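Lostbridge Community Help > Shops and Small Business > Fixtures and Fittings

Hand baskets: how many to stock, and how should they be stacked?

Posted by wollow_stores, May 28, 2018

We run a village shop with 109 square metres of sales floor, tiled throughout. The previous owners left us a mixed lot of wire baskets, most with bent handles, and we intend to replace all of them with plastic ones before October. I have two things to settle.

First, quantity. The supplier's leaflet gives a figure per 100 square metres but does not say whether that assumes trolleys as well. We have no trolleys and no room for them.

Second, stacking. The old baskets jam when the pile gets high, and customers give up and carry things in their arms. Is that a fault of wire baskets in general, or of the way we pile them? The stand is a plain base with no castors, next to the door, on the left as you come in.

Budget is limited, so I would sooner buy the right number once.

3 answers

tillroll

Just get 300, they go missing anyway. We got ours from Vakport and they were fine.

sheehan_fixtures

300 is far too many for that floor area. You would have nowhere to put them.

Work from your busiest hour and ignore the area. Take the number of customers who come through the door in that hour, divide by the number of visits an average customer could complete in the same time, and you have the number of people in the shop at once. Not all of them will take a basket. Add an allowance for baskets waiting at the till, as they are out of use until somebody walks them back to the door. In a shop with one till this allowance is often larger than people expect, and returning baskets more often does more good than buying extra.

On jamming: baskets nest because the sides taper. If the taper is slight, the rim of the upper basket wedges against the walls of the lower one under its own weight, and the taller the pile, the tighter the bottom ones sit. Bent wire makes this worse. Moulded baskets normally have stops under the rim which hold each one clear of the next. Ask for the nested pitch, meaning the height each extra basket adds to the pile, and try a sample pile before ordering.

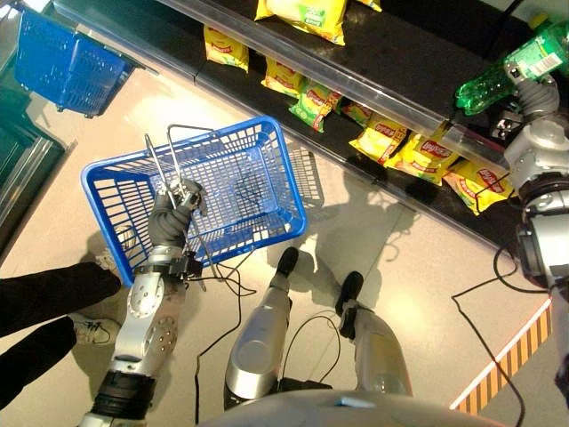 Handles matter as much as the body. A pair of folding handles must drop fully outside the rim, or the next basket sits on them and the pile leans. Thin metal handles take up little height but are harder on the fingers with a heavy load. A single plastic handle is more comfortable and usually costs more to replace when the pivot breaks. Check that the handles can be bought separately whichever type you choose.

For the stand, pick one with a raised base so that the lowest basket can be reached without bending to the floor. Castors are a nuisance on tiles unless they lock. Two short piles are better than one tall one if the doorway allows it.

Perforated bases are easier to rinse and let grit fall through. They also let a leaking milk bottle through on to your tiles, so keep a mop handy near the chiller.

marrowfat

Agree with most of the above. One thing left out is capacity. A larger basket sounds generous but a full one with tins and bottles in it is too heavy for a lot of older customers, and they will put it down in the aisle. In a narrow shop that is a trip hazard. We went down a size and had fewer left on the floor.

Also stick to one model. Two makes will rarely nest properly even when the stated dimensions match, so if you mix them you are back to jamming. Buy a few spares from the same batch and keep them in the back.

Comment from wollow_stores

Thanks. I will do a count at the door on Saturday morning and ask for samples. The doorway will take two piles if I move the newspaper rack.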